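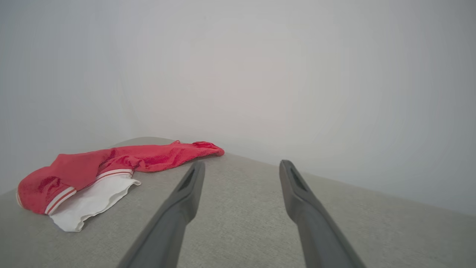

Zwischenbericht: Nachbarschaftswerkstatt für Kleidung "Masson", Tesstead

Lesezeit: 2 Minuten
0 Kommentare

Sehr geehrte Damen und Herren der Förderstelle Lulto,

mit diesem Bericht möchten wir Sie über die erste Hälfte der Förderzeit informieren. Die Werkstatt Masson ist seit Februar geöffnet. Wir haben in dieser Zeit 400 Kleidungsstücke angenommen, vor allem Jacken, Pullover und Kinderhosen. Davon sind 30 noch nicht fertig, meistens wegen Reißverschlüssen, die wir in der richtigen Länge nicht bekommen haben.

Der Nähkurs am Abend hat 10 Plätze und war in beiden Durchgängen voll. Für den dritten Durchgang gibt es schon eine Warteliste. Einige Teilnehmerinnen haben gefragt, ob man auch das Stricken und Stopfen von Bündchen lernen kann. Wir nehmen diesen Wunsch in das Programm für den Herbst auf. Bündchen sind bei Sportkleidung oft die erste Stelle, die kaputt geht, und gestreifte Bündchen sind schwer zu ersetzen - die Farben im Handel passen selten genau.

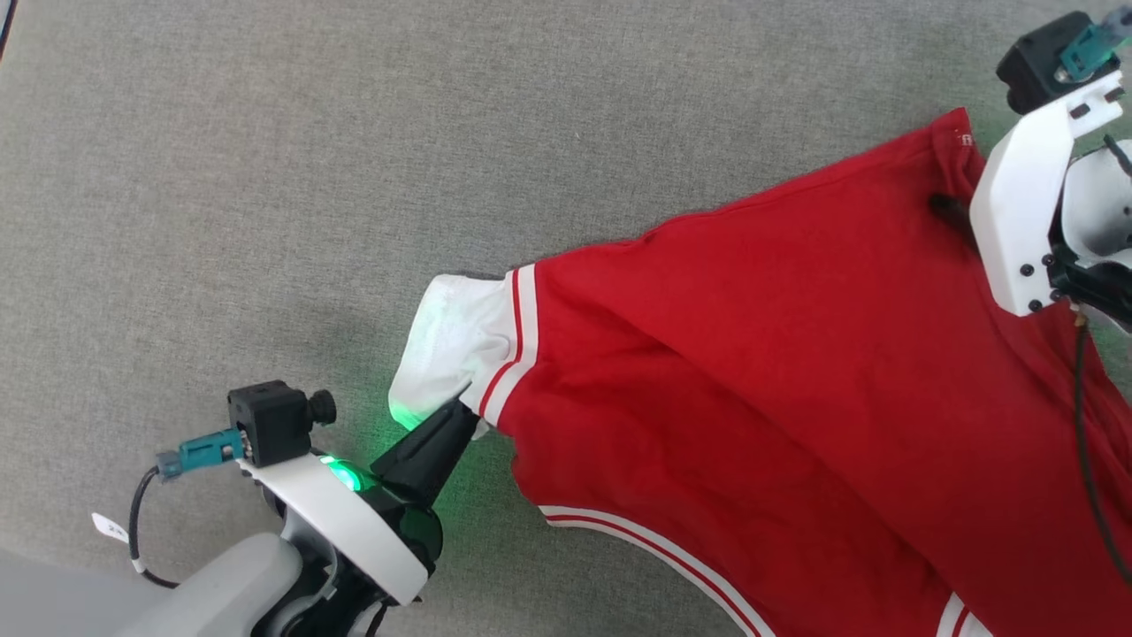 Tesstead, im Juni

Zu den Ausgaben: Die Miete und der Strom liegen im Plan. Bei dem Material haben wir mehr ausgegeben als vorgesehen, weil das Garn teurer geworden ist. Wir haben dafür bei der Werbung gespart und nur Zettel in der Bibliothek und in der Schule verteilt. Von den 5 Nähmaschinen, die wir mit Ihrem Geld gekauft haben, musste eine zur Reparatur. Sie läuft wieder, die Rechnung hat der Händler übernommen.

Nicht erreicht haben wir bis jetzt das Ziel, auch im Ortsteil Wustia einen Annahmetag anzubieten. Der Raum, den man uns zugesagt hatte, wird im Moment renoviert. Wir sprechen mit der Gemeinde über eine andere Lösung und hoffen, dass wir im September dort anfangen können. Falls dies nicht gelingt, bitten wir Sie um die Erlaubnis, diesen Teil der Mittel in das nächste Jahr zu übertragen.

Die Belege schicken wir getrennt mit der Post.

Mit freundlichen Grüßen
Werkstatt Masson

3 Mal geteilt
Suchbegriff eingeben Suchen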